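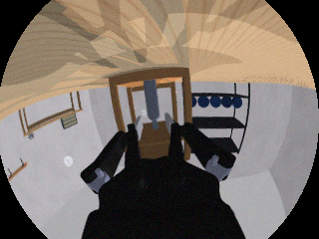 4.3 Checking the wrist view in simulation

The wrist view must be checked in the simulator before the Seveo gripper is run on a real arm. The check uses the Kellside practice room supplied with the kit and takes about 10 minutes. The wrist view is round, with black corners, and the body of the gripper rises from the bottom centre. Both pale grey fingertips must be in sight, leaning slightly towards each other, with the blue-grey bar hanging between them. If either tip is missing, the camera mount file is wrong and the steps below will give false results.

Before you start

Close any other program that is using the Charvát controller. The simulator and the real arm share one command port.

1. Open the Zimico panel and select Simulation. The status line changes to SIM.

2. Load the practice room and choose the wrist camera as the main view.

3. Set the gripper to its default opening. Do not move the arm yet.

4. Compare the view with the fingertip marks in the overlay. Each tip should lie within 4 pixels of its mark.

5. If a tip lies outside its mark, open Camera > Mount and adjust the tilt in single steps. Wait for the view to redraw after each step.

6. Close and open the gripper 3 times at low speed. The tips must return to the same marks each time.

7. Select Save Mount. The values are written to the active profile.

Note – the lens profile is set at the factory for a wide view. Straight edges near the rim will look bent. Do not try to correct this with the tilt setting.

Note – shadow quality has no effect on the check. On slower computers, set it to Low.

CAUTION: Saving the mount overwrites the earlier values without a prompt. Export the profile first if it is in use on another arm.

CAUTION: Do not switch from SIM to LIVE with the gripper in motion. The controller will carry on with the last command it received.

If step 6 fails

Reload the room and repeat from step 3. If the tips still drift, check that the finger length in the profile matches the fingers fitted, then restart the controller. Profiles made before the November 2024 release must be converted first – see section 4.4.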